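Preltora opens demonstration program for teaching robots by hand and by remote control

RURNWOOD, 25/05/2021 — Preltora today announced the opening of its demonstration program in Rurnwood, under which trained operators will show robot arms how to carry out ordinary household tasks. The program will run from the company's Rurnwood centre and will supply recorded demonstrations to Preltora's own engineering group and to its research partner, the Sulcombe Institute.

Under the program, an operator performs a task in one of two ways. In the first, the operator holds a hand-held gripper of the same shape as the one fitted to the robot and completes the task directly. In the second, the operator sits at a control station and moves the arm remotely while watching the view from its wrist camera. Both methods produce a record of the movement, the opening and closing of the fingers and the camera view, all on a common clock.

Preltora has engaged 26 operators for the opening phase. Each completes 33 hours of supervised practice before any of their work is accepted into the collection. Practice covers both methods, and operators are asked to change between them during a shift so that the same task is recorded by the same person in each way.

The tasks have been chosen for their familiarity. They include placing small objects in containers, taking them out again, folding cloths, stacking dishes and wiping benches. Work surfaces and coverings are changed on a set schedule, and the colours and patterns around a task are varied along with the objects themselves.

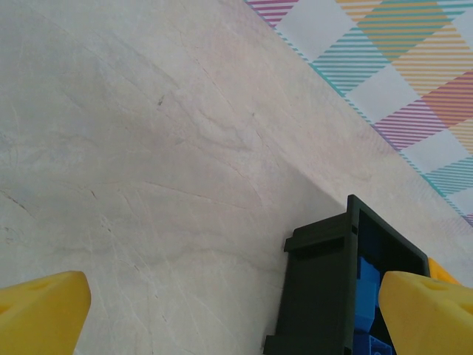
Wrist-level view of a container task at the Rurnwood centre, with a blue object inside a black plastic bin on a marble countertop beside a plaid tablecloth.

Recordings are made with the Mok gripper, a two-fingered tool developed by Preltora for this work. The Mok is produced in a hand-held version and an arm-mounted version, and the fingers on the two are interchangeable. The company expects this to reduce the adjustment needed when a movement shown by hand is later carried out by the arm.

"A person who has packed away a kitchen thousands of times has a great deal of knowledge in their hands, and very little of it has ever been written down," the company's program office said in a statement. "Our operators are asked to work at their normal pace and in their normal manner. Where they hesitate or correct themselves, we keep the correction in the record."

Before the opening, Preltora carried out a preparatory trial in which 715 demonstrations were recorded and reviewed. The trial led to several changes in practice. Operators now begin each remote session with a short period of free movement to become accustomed to the response of the arm. The resting position of the hand-held gripper has been standardized, and reviewers now mark the point at which contact with an object begins. Demonstrations in which an object is dropped are retained and labelled separately.

The opening phase has a target of 2000 accepted demonstrations. A demonstration is accepted once it has been checked by a reviewer who did not record it. Reviewers look for gaps in the camera record, errors in timing and any departure from the written task description. Material that does not meet the standard is returned to the operator with comments, and the task is scheduled again.

The Sulcombe Institute will receive accepted material at regular intervals and will use it to compare demonstrations shown by hand with those given by remote control. The comparison will consider the time taken for each task, the smoothness of the movement and the performance of an arm trained on each kind of record. The institute will conduct its analysis independently of Preltora and will decide on the publication of its findings.

Operators taking part in the program are employees of Preltora and are paid for practice and review time as well as for recording. Sessions at the control station are limited in length, with rest periods between them. Personal items are kept out of the work areas, and any recording that captures a person's face is withdrawn before review.

A second intake of operators is planned for August. Applicants do not require a technical background, and training will be provided at the centre. Details of the positions, including hours and access arrangements, will be posted at the Rurnwood centre and on the company's website before applications open.

About Preltora
Preltora designs grippers, control stations and recording equipment for robot training. Its demonstration program is based in Rurnwood.

Media enquiries may be directed to the Preltora program office, Rurnwood.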